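Caring for a varnished desk that stands under a window

By Clotilde Riviere
Filed under: Furniture, Surfaces

This page covers routine care of a desk with a gloss varnish, a low back panel and curtains hanging directly behind it. Allow 18 minutes for the weekly clean. Tools: one folded cloth towel, a soft brush, a bowl of lukewarm water, mild dish soap.

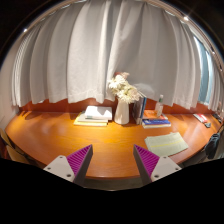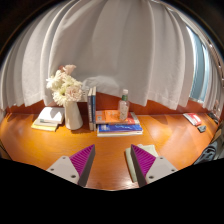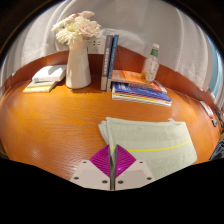 Gloss varnish shows dust, fingerprints and water rings more readily than a satin finish. Inspect it at a low angle, with the ceiling light on and the curtains closed. Glare hides marks, so move your head until each bright patch has shifted, and check the wood beneath it. On a top like the one with the tall white vase, the first place to look is the ring under the base. Fold the towel into a pad several layers thick. The sage-green one with the yellow stripe is a good weight for this job: soft, slightly fuzzy, and large enough to refold to a clean face.

Weekly clean

1. Lift the vase and any books off the desk. Do not slide them.
2. Brush dust out of the joint between the top and the back panel.
3. Wipe with the dry towel, along the grain, from the back edge to the front.
4. Dampen one face of the towel. Wring it until it no longer drips. Wipe again.
5. Refold to a dry face and buff at once.

Curtain clearance

Check that the hems hang clear of the varnish. A hem that touches the top holds moisture against it and leaves a dull line. If yours is low, move the hooks down one position on the tape, which raises the fabric.

Scratches

Fine scratches can be treated with Tisar paste, applied with a separate cloth. For deeper ones, sand locally with 3,000 grit, used wet, then polish. Marin Milošević refinishes desks for Lundis and stops sanding as soon as the surface turns evenly dull. Going further risks cutting through to the wood.

Leave the desk clear for some 85 minutes after polishing before putting the vase back.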